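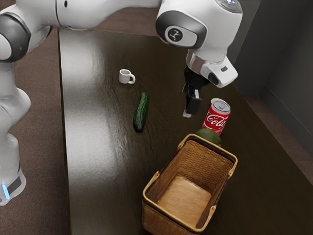
The year I gave up fizzy drinks (and then didn't)

I grew up in a house where pop was for birthdays. My mother kept one bottle of lemonade at the back of the larder, behind the vinegar, and by the time anyone was allowed a glass it had gone as flat as a pond. So of course the minute I had my own fridge I filled the door with cans. I was 19, I had a bedsit over a carpet shop, and I thought I was living like a king.

Fast forward a good few years and I was getting through 4 cans a day without noticing. One with the crossword, one with lunch, one at that dead point in the afternoon when the light goes grey and every email seems to have been written by the same cross person. And one in front of the telly, obviously. I didn't think of it as a habit. Habits were for smokers!

What changed my mind was the recycling. We'd moved to Pitcombe by then, into a cottage with a very narrow side passage, and one Tuesday I had to carry the box out sideways, past the drainpipe, with the neighbours' dog watching. It rattled all the way to the lane. I stood there in my slippers and thought, right, that's enough of that.

So in September I stopped. I'd like to tell you it was easy, but the first week I had a headache like a tight hat, and I was so snappy that my family started leaving the room when I came in. I missed the caffeine, yes, but I missed the noise more. That crack and hiss when you pull the ring. Tea doesn't make a noise. Tea just sits there being brown.

I tried everything. Squash, which tasted of school. Cucumber water, which tasted of a salad somebody had rinsed. A friend swore by kombucha and gave me a jar with a thing floating in it, and I kept it on top of the boiler for a fortnight and then, I'm sorry to say, told her it had died. I bought a fizz machine second-hand and sprayed the kitchen ceiling with blackcurrant. The mark is still up there, shaped a bit like Norway.

Then we went on holiday to Lunel, in the south of France, where it was far too hot to do anything sensible. The café near our flat did mint syrup with cold water, a great green glassful of it, and I must have drunk my own weight in the stuff. You can have it with fizzy water or plain. I started with fizzy and by the end of the week I was having plain, and I hadn't even noticed myself switching over. I came home with three bottles of syrup wrapped in beach towels and only one of them leaked.

It does have sugar in it, I know. Plenty. But you pour your own, so you can be mean with it, and bit by bit I was. I got it down to a splash, just enough to turn the glass the colour of a swimming pool.

That winter I got rather keen and began making my own syrups, mostly from things in the garden and the reduced shelf at Liew, the little grocer's on the corner (best ginger for miles, terrible parking). Rhubarb is the one to start with. You chop up a few sticks, cover them with water and sugar, let it all collapse on a low heat for 30 minutes and strain it through a clean tea towel. Don't squeeze the towel or it goes cloudy. I always squeeze the towel. Ginger and lemon is good too, and lovely with hot water when you've got a cold. Elderflower I leave to other people, having once picked what I was fairly sure was elderflower.

I also wrote down every drink I had that year in an old diary, a silly idea that I stuck to out of pure stubbornness. The total came to 1,641, if you include tea, and my handwriting gets noticeably better from about March onwards. Make of that what you will.

And did I stay off the cans? Well, no. I went more than 44 weeks without one, and then we drove up to see my sister, and the car had no air conditioning, and we stopped at a garage on a hot afternoon with the tarmac going soft. I bought a cola so cold it hurt to hold. I drank it leaning on the bonnet, and it was wonderful, and I was sick of it by the last third. Too sweet! I'd never in my life left one unfinished before.

Now I have one perhaps every other week, usually with chips. My husband has got the bug as well and brews something he calls Videlden, after a village he cycled through as a student, made with apples and far too many cloves. He's very proud of it. I tip mine into the fern when he goes to answer the door, and the fern is doing very nicely.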